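I've been promised a robot that washes up since I was small, so when Darcy Hapeta offered me a look at Ekivar I took the early train in February and went. The job is dull: ketchup on plates, a sponge, two arms.
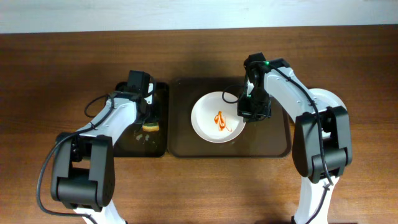 Two arms, two trays and a saucy bowl.

I do this every night without thinking, and I'm slapdash at it. A machine has to work out how hard to squeeze!

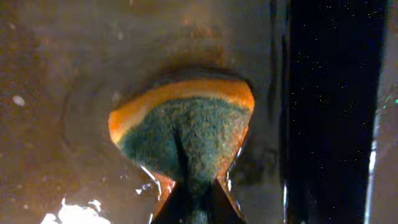
Squashy things are the worst, Darcy says — a sponge never holds the same shape twice. Mugs are easy by comparison. 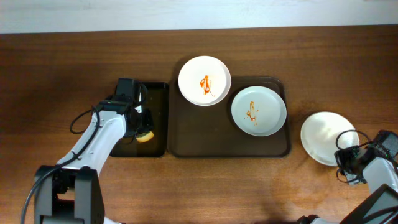
So would I have one at home? My sink has 32 things in it by teatime, half of them pans with porridge welded on, and I don't think it's ready for those.

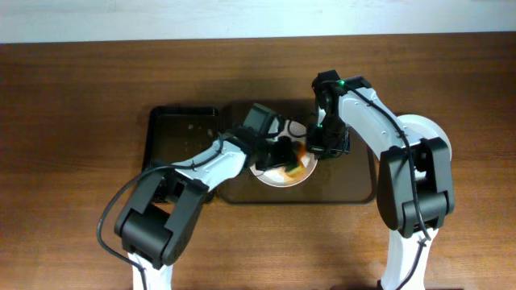 Heather Bright reckons four years. I said I'd bet her a curry it's longer, and she's written it on her fridge.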